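Looking after a timber benchtop

Timber tops are forgiving if you keep up with them and miserable if you don't. Most of the damage I see comes from standing water, the wrong cleaner or a finish that was left five years too long. The advice below covers kitchen benches, islands, workshop tops and tables made from solid strips glued side by side, usually sold as butcher block.

Find out what finish you have

Do this before anything else. Put a few drops of water on a clean patch near the back and leave them for 10 minutes. If the water sits in beads and wipes off without a mark, the finish is sound. If it spreads and leaves a darker spot, the surface is oiled and due for another coat, or the old finish has worn through.

To tell oil from varnish, rub a hidden spot with a rag dampened with mineral turps. An oiled top will look slightly richer and may leave a bit of colour on the rag. Varnish or polyurethane won't change. It usually has more of a skin to it as well, and you can see that skin chipped or lifting at the edges where it has been knocked.

If the top came from a shop, the paperwork may say. My own kitchen bench is a Charpentier and the care sheet was taped inside the sink cupboard, where I found it two years after moving in.

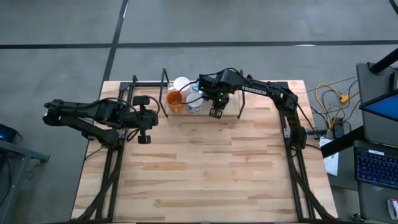 Colour differences between strips are normal and come from the way the boards were sawn. They even out a little with light and age. Don't try to stain the pale ones to match the rest. Stain takes unevenly on end joints and you'll finish up sanding the lot.

Daily cleaning

Warm water, a small squirt of dishwashing liquid and a cloth that has been wrung out properly. Wipe along the grain, then dry with a tea towel.

Keep these off it:

Bleach, which lifts the colour and roughens the grain.
Vinegar used neat. A weak mix now and then does no harm to a varnished top, but it dulls oil.
Scouring powder and the green side of the sponge.
Spray-and-wipe products with ammonia in them.
Steam mops and steam cleaners, on any kind of glued timber.

Crumbs and grit should be brushed off before you wipe. Grit under a wet cloth is sandpaper.

Oiling

A new oiled top wants a coat once a week for the first month, then once a month for the rest of the year. After that, go by the water test. Around the sink it will always need doing more often than the rest.

1. Clear everything off and clean the top. Let it dry overnight. Oiling over damp timber traps moisture and you get cloudy patches.

2. Sand lightly by hand with 240 grit if the surface feels furry. Go with the grain only. Vacuum, then wipe with a barely damp cloth and let it dry again.

3. Pour a small puddle of oil and spread it with a lint-free rag. Old cotton sheets are good. Old towels shed. I use Dendilel bench oil in the kitchen and plain food-grade mineral oil on chopping boards.

4. Leave it for 40 minutes. Add more to any dry-looking spots in that time.

5. Wipe off everything that hasn't soaked in. People skimp here and then wonder why the bench is sticky. Buff until a dry rag slides without dragging.

6. Do the edges and the cut-out around the sink. If you can reach the underside, give that a coat as well — a top that is sealed on one face only is far more likely to cup.

7. Keep it dry until the next morning.

Oily rags can heat up and catch fire by themselves if they are left in a heap. This applies to linseed, tung and most bench oils. Lay them flat outside to dry, or soak them in a bucket of water before they go in the bin.

Rings, heat marks and stains

White rings are moisture caught in the finish. Try the gentlest fix first. Put a dry cotton cloth over the mark and run a warm iron over it with the steam turned off, a few seconds at a time, checking as you go. If that fails on an oiled top, rub the spot with fine steel wool and a little oil, along the grain, and wipe off.

Black marks are usually water plus iron, typically from a tin or a cast iron pan left overnight. They go deeper. Oxalic acid will bleach them out and most hardware shops stock it. Wear gloves and eye protection, follow the packet and rinse well. Sand the area afterwards and re-oil.

Tea and coffee come out of oiled timber with a paste of bicarb and water, left for a few minutes and wiped off. Red wine will go the same way if you get to it early. Beetroot is slower, but it fades.

Scorch marks have to be sanded. Use a trivet.

Mugs, glasses and anything with a foot

The base of a mug does more harm than what is in it. Many have an unglazed ring underneath, which holds water from the dishwasher and is rough enough to scratch. Run your finger around the foot of each one. If it catches, rub it in circles on a sheet of wet 400 grit paper laid flat until it feels smooth, then rinse.

Let mugs drain fully before they go back on the bench, and tip out the puddle that collects in a hollow base. For heavier things such as canisters and fruit bowls, stick-on felt pads are fine in a dry area. Near the sink use cork or clear silicone, as felt stays wet.

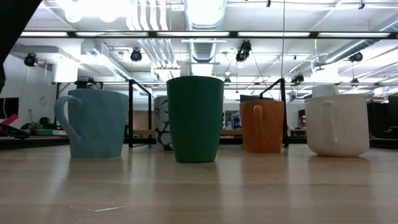 Joints and gaps

Fine gaps between strips in winter are the timber shrinking in heated air. They close again when the weather turns, so leave them alone until at least November. A gap that stays open through a humid summer is a failed glue line. Work PVA wood glue in with a thin blade, clamp across the top with scrap under the jaws and clean up the squeeze-out with a damp rag before it sets.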